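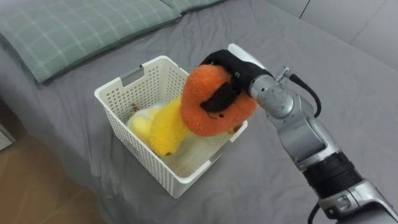

Section 4. Collecting and Storing Soft Toys

4.1 Scope of this section

This section sets out how soft toys are to be collected from beds, stored in baskets and returned to use in the family rooms at Gincombe and Prondley. It applies to plush and long-haired toys of all sizes up to the height of the basket. It does not apply to wooden toys, board games, battery-operated toys or any item brought in by a family from home. Personal items are covered in Section 6.

Staff preparing a room for new guests should complete this section before changing the bed linen in Section 5.

4.2 What is required

One open-top plastic basket with lattice sides and handle slots
One clean, plain sheet for the bed
One soft-bristled brush, kept for toys only
One room card and a pencil
A laundry bag with a drawstring, for toys that need washing

Baskets with solid sides must not be used for plush toys. The openings in a lattice basket let air reach the toys at the bottom. Solid boxes may continue to be used for bricks and puzzles.

4.3 Preparing the bed and basket

1. Remove pillows, blankets and any loose clothing from the bed. Place clothing in the lost property bag and enter it on the room card.

2. Spread the plain sheet over the mattress and smooth it by hand from the centre outwards.

3. Inspect the basket. Run a cloth around the rim and through both handle slots. A basket with a cracked rim or a broken lattice is to be withdrawn and exchanged at the linen store.

4. Turn the basket upside down over a bin and tap the base to dislodge fluff and crumbs.

5. Set the basket upright on the bed, well away from the edge of the mattress.

Note: The basket may be placed on the floor if the bed is a raised cabin bed. In that case put a folded towel beneath it.

Caution: Do not leave a filled basket on a bed when the room is handed over. A small child may pull it down.

4.4 Checking each toy

Each toy is to be checked before it goes into the basket. Check the following points in the order given.

1. Eyes, noses and buttons. Pull each one gently. If it moves away from the fabric, the toy must be taken out of use.

2. Seams. Press along the back and under the arms. Any gap through which stuffing can be seen is to be marked with a safety tag and the toy sent for repair.

3. Flaps, ears, ribbons and other sewn-on parts. These should lie flat and be held firmly along the whole of the stitched edge.

4. Surface. Part the fur with two fingers and look for stains, food or damp. Toys with long, shaggy fur need more time than those with a short pile.

5. Label. The washing label should be present and readable. Where it is missing, treat the toy as surface wash only.

Warning: A toy with a loose eye or button must not be returned to a room, even for one night. Place it in the laundry bag, tie the bag and write "Repair" on the tag.

4.5 Placing toys in the basket

1. Put the largest and longest-haired toys in first, lying down. They may rest at an angle across the base if they do not fit lengthways.

2. Hold each toy by the body or the top of the head. Do not lift it by an ear, tail, flap or ribbon.

3. Lower the toy over the rim and release it once it is supported. Dropping toys from a height is discouraged, as hard noses can crack.

4. Place smaller and rounded toys in the spaces that remain. Light pressure is acceptable. Toys should not be forced down to make room.

5. Stop filling when the toys are level with the underside of the rim. The handle slots must be left clear so that the basket can be carried with both hands.

6. Any toys left over go into a second basket. Do not stack one filled basket on another.

Note: Bright colours may transfer when damp. Yellow, orange and red toys should be fully dry before they share a basket with white or cream ones.

4.6 Recording

Every toy owned by the houses carries a stock number, sewn inside the washing label. At the last count the register held 2,356 items, of which 471 were long-haired plush. Enter on the room card the stock number of each toy placed in the basket and of each toy removed. Where a number cannot be read, write "N/R" and a short description of the toy.

Room cards are collected with the linen sheets. Completed cards are kept until the February count and then destroyed.

4.7 Storage

Filled baskets are kept on the lower shelves of the Kingi store at Gincombe, or in the linen room at Prondley. Leave a gap of 100 mm between the basket and the wall. Shelves beside hot-water pipes are not to be used.

Baskets returned to a room go on the low shelf beside the window. Where there is no such shelf, place the basket on the floor at the foot of the bed.

4.8 Common difficulties

Fur caught in the lattice: Ease it out from the inside of the basket with the brush handle. Do not cut the fur.

Toy smells stale although clean: Air it on the sheet for one hour with the window open, turning it once. If the smell remains, send it for washing.

Toy will not keep its shape: Shake it by the body and knead the stuffing back towards the flat areas. A toy that stays flat after washing may be withdrawn at the discretion of the housekeeper.

Basket bows when lifted: It is overfilled. Take out the top layer and start a second basket.

Replacement baskets are ordered on the Cloltier form, using one form for each house.

Section 5 begins with the removal of used bed linen.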